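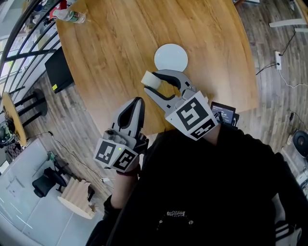 How long should a new oil finish cure before the table goes back into use?
Leave it for 4 full days at normal room temperature, and keep hot dishes and wet glasses off it for the rest of the second week.

Section 2: Oiling a Turgate table top

These steps apply to Turgate tops supplied unfinished or sanded back to bare wood. For lacquered tops, see Section 4. Revised 04/12/2018.

Before you start

Check that the room will stay warm overnight. Oil dries slowly in a cold room and can stay tacky. You will need the can of Lestcombe oil supplied with the table, the gray sanding pad, three clean cotton cloths, and masking tape.

1. Take off the protective film and wipe the top with a barely damp cloth. Let it dry.

2. Rub the whole surface lightly with the sanding pad, always along the grain. Stop when it feels even under your palm.

3. Remove the dust with a dry cloth. Do not use a tack cloth, as the wax in it can leave patches.

4. If you are oiling the top only, mask the edge on the underside. Press the tape down firmly and overlap the joins.

5. Stir the oil well. Shaking the can puts bubbles in it.

6. Pour a small pool in the middle of the top and spread it with a folded cloth, working outward. The coat should look wet but should not stand in puddles.

7. Wait 35 minutes, then wipe off everything that has not soaked in. Go over it twice if you have to - leftover oil is the usual cause of a sticky top.

8. Let the first coat dry overnight. Repeat steps 5 to 7 for the second coat, using a fresh cloth. Peel off the tape once the second wipe is done.

CAUTION: Cloths soaked in oil can heat up and catch fire on their own. Spread them out flat outdoors to dry, or put them in a metal can filled with water and close the lid. Never leave them in a heap or throw them in a trash can.

CAUTION: Keep a window open while you work and until the smell has gone.

Note: The end grain at the rim drinks more oil than the flat of the top. A third coat there does no harm.

Note: The color will deepen after the first coat and settle over the next few weeks. Move bowls and mats from time to time or they will leave lighter spots.

If the surface is still tacky the next morning

Put a little fresh oil on a cloth, rub it over the tacky area until it softens, and wipe it dry right away. If that does not help, wait two more days before sanding anything.

For leg fitting and leveling, go to Section 3.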